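Altpapier und Verpackungen richtig trennen: Anleitung für die Wohnanlage Gillport

Die folgenden Hinweise richten sich an alle Bewohnerinnen und Bewohner der Wohnanlage Gillport sowie an die Gewerbemieter im Erdgeschoss. Sie beschreiben, wie Verpackungen aus Papier, Pappe und Karton vorzubereiten und an den Sammelplätzen abzugeben sind. Die Anleitung gilt ab Juli und ersetzt das bisherige Merkblatt, das in den Hauseingängen aushing.

Geltungsbereich

Die Wohnanlage umfasst 269 Wohneinheiten. Für die Papiersammlung stehen 2 Sammelplätze zur Verfügung: einer an der Zufahrt Nord, einer hinter dem Fahrradhaus. Beide Plätze sind mit dem Wohnungsschlüssel zugänglich. Die Gewerbemieter nutzen ausschließlich den Sammelplatz Nord. Die Abfuhr erfolgt durch die Firma Travwood im Auftrag der Hausverwaltung Assefa.

Was in die Papiertonne gehört

Zulässig sind Zeitungen, Zeitschriften, Kataloge, Briefumschläge (auch mit Sichtfenster), Schulhefte, Papiertüten, Faltschachteln und Versandkartons. Kleinere Klebestreifen und Heftklammern können am Material verbleiben. Ordnermechaniken und Spiralbindungen sind vorher zu entfernen.

Nicht zulässig sind Tapetenreste, Kassenbons aus Thermopapier, Fotopapier, Backpapier, verschmutzte Pizzakartons, Papiertaschentücher und Küchenpapier. Diese Stoffe gehören in den Restmüll. Getränkekartons werden über die Wertstofftonne entsorgt.

Schritt 1: Verpackung leeren

Entnehmen Sie den Inhalt vollständig. Innenbeutel aus Folie, Kunststoffschalen und Polsterungen sind vom Karton zu trennen und in die Wertstofftonne zu geben. Krümel und sonstige trockene Reste werden ausgeschüttelt. Ein Ausspülen von Kartonverpackungen ist zu unterlassen, weil durchnässte Fasern in der Sortieranlage nicht mehr verwertet werden können.

Schritt 2: Material prüfen

Bei bedruckten Faltschachteln besteht häufig Unsicherheit, ob Farbe und Glanz einer Entsorgung in der Papiertonne entgegenstehen. Eine farbige Bedruckung ist grundsätzlich unbedenklich. Gleiches gilt für eine dünne Lackierung. Maßgeblich ist allein, ob auf den Karton eine Kunststoff- oder Aluminiumfolie aufgebracht wurde.

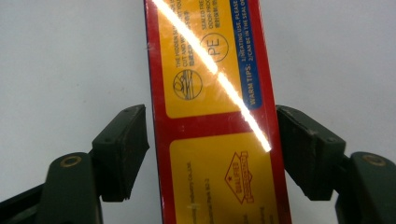

Bedruckte Kartonverpackung in Rot und Goldgelb

Zur Prüfung genügt die Reißprobe. Reißen Sie eine Ecke des leeren Kartons langsam ein. Zeigen sich an der Risskante ausschließlich Fasern, gehört der Karton in die Papiertonne. Dehnt sich an der Kante eine durchsichtige oder silberne Schicht, liegt ein Verbundmaterial vor. Verbundverpackungen sind der Wertstofftonne zuzuführen, auch wenn der Papieranteil überwiegt. Lässt sich die Folie von Hand vollständig abziehen, können beide Teile getrennt entsorgt werden.

Schritt 3: Karton flach legen

Öffnen Sie die Laschen an beiden Enden und drücken Sie den Karton entlang der vorhandenen Falzkanten zusammen. Verklebte Böden lassen sich in der Regel mit dem Daumen lösen. Bei mehrwelligen Versandkartons empfiehlt sich ein Schnitt entlang der Längskante; führen Sie das Messer dabei stets vom Körper weg. Große Kartons sind so weit zu zerkleinern, dass keine Seite länger als 63 Zentimeter ist. Dieses Maß entspricht der Einwurföffnung der Behälter vom Typ Herow.

Bitte stecken Sie kleinere Kartons nicht ungefaltet ineinander. Ein Behälter, der mit ungefalteten Schachteln befüllt wird, ist nach wenigen Einwürfen voll, obwohl er überwiegend Luft enthält.

Schritt 4: Einwurf

Der Einwurf ist von 7 bis 20 Uhr gestattet. Schließen Sie den Deckel nach jedem Einwurf, damit kein Regenwasser eindringt. Ist ein Behälter gefüllt, verwenden Sie den nächsten freien Behälter oder den anderen Sammelplatz. Das Abstellen von Kartons neben den Behältern ist nicht gestattet — auch nicht für kurze Zeit. Die Beseitigung wird als Sonderleistung berechnet und über die Betriebskosten auf alle Mietparteien umgelegt.

Größere Mengen

Bei Einzug, Auszug oder der Lieferung von Möbeln fallen regelmäßig mehr Kartons an, als die Behälter aufnehmen können. In diesem Fall kann bei der Hausverwaltung ein Rollwagen angefordert werden. Die Anforderung ist spätestens 4 Werktage vor dem gewünschten Termin einzureichen. Anzugeben sind Name, Hausnummer, Stockwerk und die voraussichtliche Menge. Der Rollwagen wird im Hauseingang bereitgestellt und ist ausschließlich mit flach gelegten Kartons zu beladen. Rettungswege müssen jederzeit frei bleiben.

Fehlwürfe

Behälter mit erkennbaren Fehlwürfen werden von der Firma Travwood nicht geleert und mit einem gelben Anhänger versehen. Die Hausverwaltung veranlasst dann eine Nachsortierung oder eine Leerung als Restmüll. Wer versehentlich falsches Material eingeworfen hat, wird gebeten, dies zu melden und keinesfalls selbst in den Behälter zu greifen.

Ansprechpartner

Fragen zur Trennung sowie Meldungen über beschädigte Behälter nimmt Güven Kılıçarslan, Hausverwaltung Assefa, entgegen. Mitteilungen können im Verwaltungsbüro abgegeben oder in den Hausbriefkasten neben der Zufahrt Nord eingeworfen werden. Das Merkblatt ist im Büro auch in Großdruck erhältlich.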